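家事はもう機械に任せられるか 布たたみと片づけで確かめたこと
課題研究報告書 Milico班

はじめに

この研究を始めたきっかけは、寮の洗濯室での立ち話でした。乾燥機の前で順番を待っていると、だいたい誰かが「これを全部たたんでくれる機械、まだ出ないの」と言い出します。洗うのは機械がやってくれる、乾かすのも機械がやってくれる、なのに最後のたたむところと、部屋まで運んでしまうところだけは、何十年もずっと人間の手に残ったままなのです。私も同じ不満を持っていましたし、しかも制御工学を勉強している身としては、そう聞かれるたびに少し責められているような気持ちにもなりました(責められてはいないのですが)。それで、課題研究の題目を決める面談のときに、思いきって「家事はもう機械に任せられるか」という、どう見ても大きすぎる問いをそのまま書いて出しました。

指導の先生には当然、大きすぎると言われました。ただ、先生は題目を消さずに、下に小さく「どの家事を、どの部屋で、誰が待っている前提で」と書き添えて返してくださいました。この一行がとてもありがたくて、結局この報告書全体がその一行への返事のようなものになっています。私たちが選んだ家事は布をたたむこと、部屋は寮の普通の寝室、待っているのは忙しい学生です。工場の明るい作業台や、布の色も置き方も決まっている実験室の話は、それはそれで面白いのですが、今回は比べる相手としてだけ出てきます。

班の名前のMilicoは研究計画の通称です。二本の腕を持つ実験機は研究室でMalonと呼ばれているもので、以下でもそう書きます。作業の大部分はBarbu寮の寝室で行い、Malonを動かす実験だけはClundari実習棟の一階で行いました。

なぜ布なのか

家事の中でも布を選んだ理由を、少し長くなりますが書いておきます。

皿やコップは形が変わりません。落とせば割れますが、割れるまではずっと同じ形をしていてくれるので、どこを持てばどう動くかがかなり正直に計算できます。ところが布は、持ち上げた瞬間に別の形になります。角をつまんだつもりが、ひだをつまんでいる。ひだをほどくと、今度は角が裏に回りこんでいる。人間はこれを、ほとんど何も考えずに、手の中で少しずつ直しながらやってのけます。祖母が縁側でおしゃべりをしながらタオルの山を片づけていく手つきを思い出すと、あれは本当にすごいことだったのだなと、この半年で何度も思いました。

それから、布は家の中のどこにでもあります。洗濯物だけでなく、シーツ、枕カバー、カーテン、ふきん、足もとのマットまで、部屋の柔らかいものはほとんど布です。つまり布が扱えるようになれば、寝室の片づけのかなりの部分に手が届くはずで、逆に布が扱えないうちは、どんなに立派な腕を寝室に置いても、できることは限られてしまいます。

もうひとつ、まったく個人的な理由もあります。布は安いのです。学生の研究ではこれは大切なことで、材料費として使ったのは布と当て紙を合わせて2742円でした。落としても踏んでも壊れず、洗えばまた使えます。先輩の班が食器の片づけを題材にして、実験のたびに緩衝材を敷きつめていたのを見ていたので、この選択は最後まで後悔しませんでした。

人の手から動きを集める

Malonに布のたたみ方を覚えさせるために、まず人間がたたんでいる動きを集めました。素手でたたむのではなく、二本指の手持ちグリッパーを左右の手に一つずつ持って、機械の手になったつもりでたたむのです。こうすると、指が五本ある人間にしかできない器用なごまかしが使えなくなるので、集まった動きをMalonにそのまま渡しやすくなります。

初めて持った日のことはよく覚えています。情けないくらい何もできませんでした。布の端に指先を当てて握ると、布だけがするりと逃げて、下のシーツのほうをつまんでしまいます。親指の腹で布の端をちょっとめくる、というあの何でもない動作が、二本指ではまったくできないのです。途中で休んで麦茶を飲みながら、同じ班の仲間と「機械がたたむのを遅いと言って笑っていたけれど、これは笑えない」と話しました。

慣れてくると、それぞれにこつが見つかりました。私の場合は、布の縁を真上からつままずに、少し寝かせた角度で横からすくうようにすると、シーツを巻きこむことが減りました。班の一人は、先に片方の手で布を軽く押さえておいて、たるみを作ってからもう片方でつまむというやり方が得意で、見ていると魚の骨を外しているような静かな手つきでした。どちらが正しいということはないのですが、この二つのやり方が混ざったまま学習させたことは、あとで少し問題になります。

集めた動きは全部で480回分です。時期は六月から始めて、授業の合間に少しずつ進めました。毎回同じ手順で、布を広げて置く、左右の手を布の近くに持っていく、縁をつまむ、持ち上げて重ねる、手を放す、というところまでを一回と数えています。つまむのに失敗した回も捨てずに残しました。失敗してからどう持ち直すかのほうが、上手にできた回よりも大事な手本になるかもしれないと考えたからです。

布の置き方は、あえてきちんと決めませんでした。まっすぐ置いた回もあれば、ベッドの上にぽいと投げて落ちたままの形から始めた回もあります。きれいに置かれた布しか見たことのない機械は、洗濯かごの前で途方に暮れるだろうと思ったのです。もっとも、投げる係がだんだん遠慮して、たたみやすい形に落ちるように投げるようになってしまい、途中で投げる係を交代したりもしました。こういうところは計画書には書いていないのですが、後で同じことをする人のために残しておきます。

寝室という場所

研究室の作業台から寝室に移って、いちばん困ったのは光でした。

寝室には窓があり、窓にはカーテンがあります。昼前の日差しが入ると部屋全体の色が変わり、同じ布が朝と午後とで違う布のように映ります。人間の目はそれをうまく補ってくれるので、私は自分で記録を見直すまで、そんなに変わっているとは思ってもいませんでした。実習棟では天井の照明を点けておけば一日じゅう同じ明るさですから、これは家の中に出て初めて出会う種類の難しさです。

次に困ったのが柄です。シーツが無地なら、布の縁は色の境目としてはっきり出ます。格子や縞の柄物になると、縁の線と柄の線が並んで走り、どこまでが布でどこからがシーツなのかが紛らわしくなります。濃い色の布を明るい柄の上に置けば外側の縁は見つけやすくなりますが、今度は布の内側のしわや重なりが見えにくくなって、二枚に重なっているのか一枚なのかが分かりません。黒い布などはとくにそうで、たたんだあとに本当に縁がそろっているか、人間でも顔を近づけないと自信が持てないくらいでした。

そして、ベッドそのものの柔らかさです。作業台なら、指先が台に当たればそこで止まってくれます。マットレスは止まってくれません。押せば沈み、沈めば布も一緒に斜めになり、せっかく狙った縁が少し下へ逃げます。最初に素手とグリッパーを比べたとき、私は自分が不器用なのだと思いこんでいたのですが、硬い机の上で同じことをしたらかなり楽にできたので、不器用さの半分くらいはマットレスが引き受けてくれてよさそうです。

寝室にはほかにも、枕があり、壁があり、ベッドの枠があります。人間ならベッドに片膝をついたり、反対側へ回ったりして届かせるところを、据えつけの腕では届きません。家事の機械というと、つい手先の器用さばかり話題にしてしまいますが、部屋の中でどこに立つか、どうやって体を寄せるか、ということも同じくらい大きな課題なのだと感じました。この点については、私たちの研究ではほとんど手をつけられていません。

Malonで試す

集めた動きを学習させて、Malonに実際にたたませる実験は、Clundari実習棟に簡単な寝台を組んで行いました。マットレスと柄物のシーツは持ちこみ、布は動きを集めたときと同じ種類のものを使いました。試した回数は100回です。

成功の決め方では、班の中でずいぶん話し合いました。縁がぴったりそろっていなければ成功と呼ばない、という厳しい意見もありましたし、引き出しに入る形になっていれば家では十分だ、という意見もありました。最後に落ち着いたのは、半分に折れていること、布がベッドから落ちていないこと、シーツを一緒に引っぱり上げていないこと、という決め方です。私はどちらかというと厳しいほうの意見だったのですが、自分の引き出しを開けてみて、偉そうなことは言えないと思い直しました。

結果は、まっすぐに置かれた布なら大半が成功、投げて置いた布では成功が半分に届かない、というものでした。明るい声で発表できる数字とは言いにくいのですが、私たちは思ったよりよくできたと喜びました。最初の試運転では、両腕が布の上で止まったまま、ゆっくり開いたり閉じたりをくり返すだけだったのですから。あの日から比べると、たとえ曲がっていても、布がふわっと持ち上がって向こう側に重なったときの感動は大変なもので、実習棟に思わず拍手が起きました。たたまれた布は、まあ、かなりひし形でしたけれど。

失敗の中身も見ておきます。いちばん多かったのは、つまみそこないです。指先が布の縁に届いているのに、閉じるときに布が滑って抜けてしまいます。次に多かったのは、下のシーツまでつまむ失敗で、これをやると持ち上げたときにシーツ全体がテントのように引っぱられ、布はその斜面を滑り落ちてしまいます。人間がグリッパーを持って練習していたころの失敗と、順番までよく似ていて、なんだか後輩を見ているような気持ちになりました。

少し珍しい失敗としては、左右の腕がそれぞれ違うやり方を始めてしまうことがありました。片方は横からすくおうとし、もう片方は相手が押さえてくれるのを待っているように見えるのです。前に書いた、二つのやり方を混ぜて学習させたことが原因ではないかと私たちは考えています。ただ、確かめるには片方のやり方だけで学習をやり直す必要があり、時間が足りませんでした。ですからこれは、今のところ推測です。

持ち直しについても触れておきます。失敗した回も手本に残しておいたおかげか、つまみそこねたあとにMalonが少し手を戻し、もう一度同じ縁に向かう動きが何度も見られました。うまく持ち直せた回もあれば、同じ場所で同じ失敗を延々と続けた回もあります。後者を見ていると、こちらがつい手を出して布を直してやりたくなるのですが、手を出したらその回は無効にする決まりにしていたので、班の全員が背中で手を組んで見守っていました。

店の仕事と家の仕事

比べる相手として、店や工場で布を扱う仕事のことも考えてみました。知り合いのつてで、街のクリーニング店の裏側を見学させてもらったのですが、そこでは同じ大きさのシーツが次々に機械に吸いこまれ、きちんとたたまれて出てきます。あれを見てしまうと、布をたたむ機械などとっくに完成しているではないか、と言いたくなります。

けれども、店の方の動きをよく見ていると、機械の入り口で布の角を探して広げ、向きをそろえて差しこんでいるのは人の手でした。機械がきれいにたためるのは、その前に人が布をきれいな状態にしてあげているからです。そして出てきたものを仕分けし、ほつれに気づいて脇へよけるのも、やはり人でした。私たちがMalonで苦労していたのは、ちょうどこの入り口の部分にあたります。

家の中では、この入り口の部分が仕事のほとんどを占めています。同じ大きさのシーツが何百枚も続くことはなく、靴下の次にパーカーが来て、その下から昨日なくしたと思っていたハンカチが出てきます。枚数が少ないので、一枚ごとに専用の機械を用意するわけにもいきません。店では、たたむ速さが商売に直結しますが、家ではそれほど速くなくても構いません。夜のあいだにゆっくり片づけておいてくれれば十分です。家の側に有利な点があるとしたら、この「遅くてもいい」ということではないかと、班の中では話していました。

寮の仲間に聞いてみたこと

技術の話ばかりになったので、待っている側の気持ちも少し聞いてみました。アンケートというほど整ったものではなく、Barbu寮の食堂で夕食のときに聞いて回った、という程度のものです。

機械が布をたたんでくれるとして、どのくらい曲がっていても許せるか、と聞くと、ほとんどの人が「自分より下手でもいい」と答えました。これには励まされました。ところが、寝室に機械を置いてもいいか、と聞くと、急に返事がにぶくなるのです。部屋が狭い、夜中に動いたら怖い、見られたくないものがある、と理由はいろいろでした。食堂で聞いた中では、「たたむのは下手でいいけど、勝手に開けない引き出しを覚えてほしい」という注文がいちばん心に残っています。たしかに、何をしないでいるかを覚えることも、家事を手伝う者の大事な仕事です。私は手先のことばかり考えていて、この観点をまったく持っていませんでした。

もう一つ、うれしいような困ったような意見もありました。布をたたむ時間が好きだ、という人がいたのです。音楽を聞きながら、乾いたばかりのタオルを重ねていると落ち着くので、そこは機械に渡したくない、かわりに風呂場の排水口をお願いしたい、とのことでした。排水口は次の班に譲りたいと思います。

いまの時点での答え

では、家事はもう機械に任せられるのでしょうか。

布たたみに限って言えば、布の種類が決まっていて、広げて置いてあり、部屋の明るさがそれほど変わらないのなら、横に人がついているという条件で任せられる、と私たちは答えます。投げ出された洗濯物の山を前にして、出かけているあいだに片づけておいてもらう、というところまではまだ行けません。その間にある距離は、計画を立てたときに想像していたよりも長く、そして想像していたよりも細かい段差の連続でした。縁を見つけること、縁だけをつまむこと、沈むマットレスに付き合うこと、失敗に気づくこと。一つ一つは地味で、研究発表の題にはなりにくいものばかりです。

一方で、動きを集める方法については、かなり手ごたえがありました。手持ちのグリッパーなら大きな腕を寝室に運びこまなくてもよく、普通の部屋の普通のベッドの上で手本が集まります。寮の友人に持ってもらったときも、少し練習すればそれなりにできるようになりました。いろいろな家の、いろいろな柄のシーツの上で、いろいろな人の手つきを集めていけば、光や柄の問題はだんだん小さくなっていくのではないかと期待しています。私たちの集めた手本は寮の中だけのものなので、よその家でどこまで通用するかは分かりません。

反省と次の班への申し送り

布は早めに洗ってから使ってください。新品のままだと糊が残っていて、硬くてつまみやすく、洗ったとたんに別物になります。私たちは途中で洗ったため、前半と後半で布の手ざわりが変わってしまいました。また、毛羽の出る布は指先のパッドに細かいほこりをつけていきます。パッドを拭く係を決めておくとよいと思います。

記録には、カーテンを開けていたか閉めていたかも必ず書いてください。あとから思い出すのはとても難しいです。それと、コード類はベッドの脇でよく足に引っかかりますので、始める前に片側へ寄せておくと安心です。

たたむやり方は、最初に班で一つに決めるか、あるいは誰がどのやり方でたたんだかを分かるようにしておくか、どちらかにすることをお勧めします。私たちは両方ともしなかったので、左右の腕がすれ違う原因を最後まで確かめられませんでした。

最後に、休憩をきちんと取ってください。グリッパーを両手に持ってベッドの上に身を乗り出す姿勢は、思った以上に腰に来ます。2人で交代しながら進めるのがちょうどよく、待っているほうが布を置き直したり、お茶を入れたりできます。

お礼

大きすぎる題目を消さずにおいてくださった指導の先生、寝室を何日も占領することを許してくれたBarbu寮の皆さん、営業時間中にもかかわらず裏側まで見せてくださったクリーニング店の方々、夜遅くまで実習棟を開けておいてくださった技術職員の方に、心からお礼を申し上げます。発表会は11月13日(土)に実習棟一階で行います。Malonも出ますので、たたんでほしい布があればお持ちください(大切な服はご遠慮いただいたほうがよいと思います)。
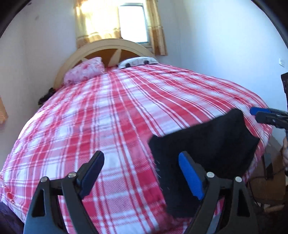 Bogdan Pană
Milico班 班長・本文執筆

赤と白の格子柄のシーツに黒い布という組み合わせは、外の縁は追いやすいのに布の重なりが読みにくく、本文の「寝室という場所」で書いた悩みがそのまま当てはまります。青いパッドのついた指先を布の角へ寄せていくところは、班でも人によって角度の好みが分かれていました。

執筆者は制御工学を専攻する留学生で、来年度も布の扱いを続ける予定です。いまは失敗した回だけを抜き出して、つまみそこねた直後に人の手がどちらへ動くのかを調べています。手本の集め方について知りたい方や、自分の部屋のベッドで試してみたいという方は、実習棟一階の掲示板の横にある連絡箱に一言入れておいてください。返事は少し遅くなることがありますが、必ず書きます。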